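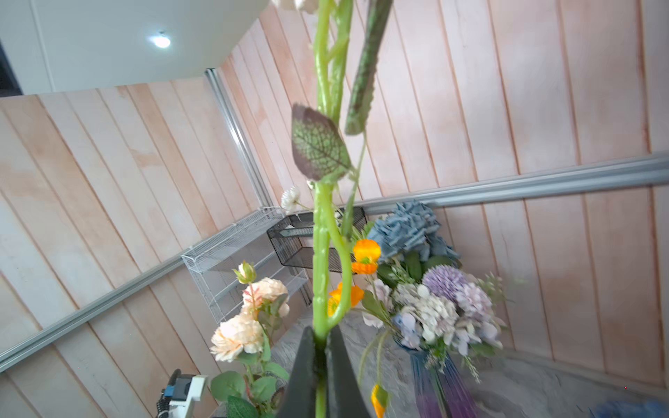
Dedance release second album, Grendach, this September

Well, we've only gone and finished it! Our second album is called Grendach, it's out in September on Rahimi Records, and I've been told I'm allowed to write this press release myself as long as I get the name of the label in early. (Done.)

If you heard our first record you'll know it was mostly drum machines and shouting. I still love it, but I didn't want to make it twice. So this time we switched the drum machines off, borrowed an upright piano with a sticky middle D, and wrote slow songs. Quiet ones, even. My mum has asked for a copy, and she never did that before.

The name comes from the village where we rented a house last winter. We went for a fortnight and stayed until the money ran out. Most of the singing was done in the kitchen late at night, and on "Coal Shed" you can hear the fridge come on halfway through the second verse. We tried it again with the fridge unplugged and it wasn't as good, so the fridge stays — and so does the rain on "Long Way to the Bus", which I'm still very fond of.

The first single is "Grilon", and you can hear it from Saturday. It's a waltz, more or less, with three of us singing the same line at slightly different speeds. I wrote the words on the back of a gas bill and lost the last verse, so the one you'll hear is new and, I think, a bit kinder.

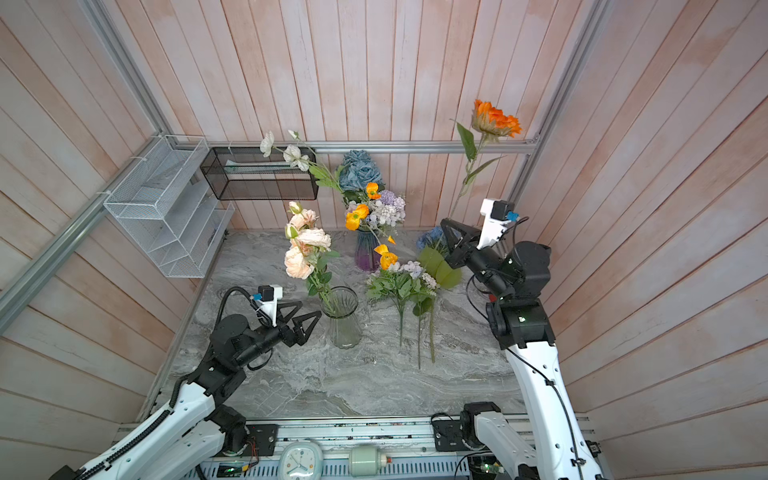 Formats and track list

Grendach comes on vinyl, CD and download. There are 435 copies of the vinyl in the first pressing, and 100 of those have a lyric booklet that I'm writing out by hand (my wrist would like it known that this wasn't its idea).

Side A
Coal Shed
Grilon
Half a Map
Long Way to the Bus

Side B
Room 256
Sunday Coats
The Lender
Grendach

Playing it live

We'll be playing the whole album in order at the launch show, piano and all, doors at 7.30 pm. More dates are on the way for the autumn, mostly small rooms with decent chairs. The old songs will turn up in the encore, shouting included!

Press and radio

Advance copies are ready now for reviewers and radio. Just ask the Rahimi Records press desk for the Dedance download and say whether you'd like the lyrics too. I'm happy to do interviews by phone or in person, any time after ten in the morning.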